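What a Door-Opening Robot Taught Me About My Own Doors

Household tips, workshop corner

I went to the open day at Trimham because there was free coffee and because my sister-in-law said they had a robot that could open a door. I have a pantry door at home that two adults and a teenager can barely open, so I took a notepad.

The demonstration hall had two halves. On one side, a real arm on a real cart, opening a real cupboard for anybody who would stand still. On the other, a big screen where the same software practiced on doors made of pixels. Zohreh Salehi ran the screen side. She told us the program had made 2,664 practice pulls that week, which is more than my pantry door has had since we bought the house, and with less swearing.

I asked her what it gets wrong. "Same things you do," she said, and went back to her keyboard. I wrote down the rest from the question session, and have since tried most of it at home.

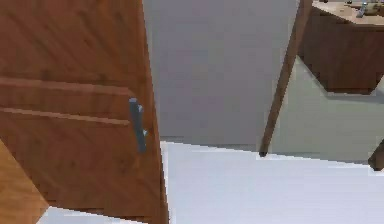 By Marcelino Conceição
Filed under: Doors and Drawers | Updated 2026-05-13

The practice door on the screen has a slim upright bar for a handle, in a dull bluish-gray metal, set close to the edge. I came home and looked at my pantry, which has a round knob the size of a walnut. Points to the pixels.

If you are changing a handle, go with a bar. You can hook it with two fingers, an elbow, or a wrist with a grocery bag hanging off it. Mount it upright near the opening edge, as far from the hinges as the door allows. The closer it sits to the hinge side, the harder you have to pull.

Check the screws while you're there. The arm on the cart spent part of the morning tugging at a handle that wobbled, and Gilmar Sales had to stop it and find a screwdriver. At home, open the door, hold the bar with one hand and tighten from the back with the other. If the screw just spins, take it out, pack the hole with a wooden toothpick and a little wood glue, let it dry overnight, snap it off flush and drive the screw again. This works on hinge screws too.

Stand to the side. The robot's favorite mistake was parking itself square in front of the cupboard and then pulling the door into its own cart. It did this twice while I watched, with great dignity. I do it every evening with the oven.

Pull along the curve. A hinged door wants to swing, and if you keep yanking straight toward your chest, you are mostly working on the hinges. Gilmar's advice to the machine was to let the hand travel with the door. My pantry improved a bit with this and a bit more with a rubbed-on candle stub where the edge was sticking.

To find a sticking spot, slide a sheet of paper around the gap with the door closed. Where it catches, mark with pencil. Try wax first. Sand only if wax fails, with the grain, a few strokes at a time. I have met people who went straight to the plane and now own a drafty pantry.

Clean out the grooves. Any door with long grooves across its face collects kitchen grease in them. Use an old toothbrush, warm water and a drop of dish soap, then wipe dry along the groove with a cloth over a butter knife.

Somebody asked the price of the arm. Zohreh said they were not selling it, and the man put his coffee down and left. The candle stub was free.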